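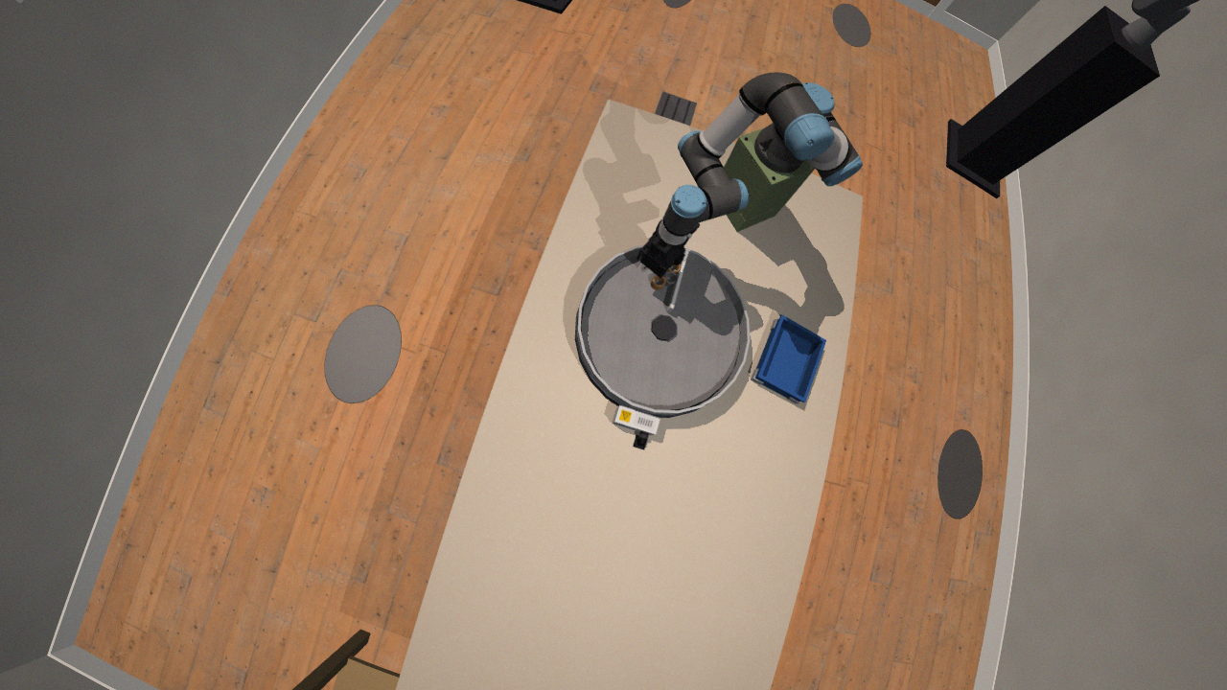
Molen, a contract assembler of flow-control parts, will move ring sorting at its Nurnby plant to a robotic cell supplied by integrator Dal Bello, the company said on Mar 11, 2025. The cell takes over the loading and unloading of a turntable station that operators have worked by hand over the full length of a shift. Its layout has been set in simulation. The arm stands on a pedestal toward one end of the depth of a long table and reaches down to the round turntable in the middle, with an open blue bin to the right of the turntable. The design work was done in Kavavano, the simulation package Dal Bello uses for cell planning.

The station handles short cylindrical rings that arrive mixed and have to be separated before assembly. Under the current method, an operator leans over the table, picks each ring by hand, and places it in a bin. Molen's own job review, completed in October, ranked the task first in the plant for reports of wrist and shoulder strain.

Under the new arrangement, operators will no longer pick parts at the station. The role changes to cell attendant and covers bin changes, gripper finger inspection, fault recovery, and sample checks of sorted parts. One attendant will cover 2 cells. No positions are being cut as part of the project, and pay grades for affected staff will not be lowered.

"The picking was the part of the job people wanted to hand over," said Leanne Catterall, operations manager at Nurnby. "What they asked for in return was proper training on the controls and the right to stop the cell without calling a supervisor. Both are written into the work instruction." 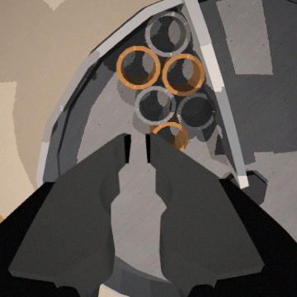

Gripper access was the main technical issue during planning. Parts on the turntable do not stay evenly spaced, and a two-finger gripper needs clearance on both sides of the part it closes on. The simulated test cases therefore include tight groups, such as six upright rings, three gray and three orange, packed together between the rim and the thin rod that crosses part of the turntable. Dal Bello ran 808 simulated pick cycles on grouped and single parts. Finger approach angles were revised on the basis of those runs, and the final settings will be loaded to the physical controller at installation.

Each attendant will complete 40 hours of training before working a cell alone. The course covers safe entry, restart after a stop, manual clearing of grouped parts, and basic changes to pick settings. Staff who prefer not to move to the attendant role may transfer to assembly or packing at the same grade.

Hand sorting will remain available at a separate bench during the first 6 weeks of operation. Cycle data and stop records from the cell will be posted on the shop floor for all shifts.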